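Seon-mi Bang has spent most of the past year teaching a robot to do what the rest of us do without looking, and she is wonderfully patient about it. 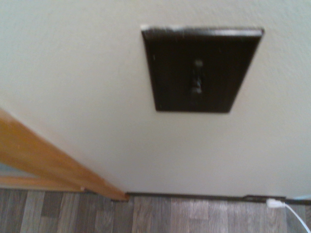 Her method, called Paltness, lets the arm learn from 1,426 short demonstrations gathered in 17 homes - no floor plans, no measurements. A dark toggle on a dark plate is a hard thing to read, lever and cover being so close in color, so the model learns to weigh small highlights too. Her colleague Amra Stoyanova hopes to add 22 more homes in June.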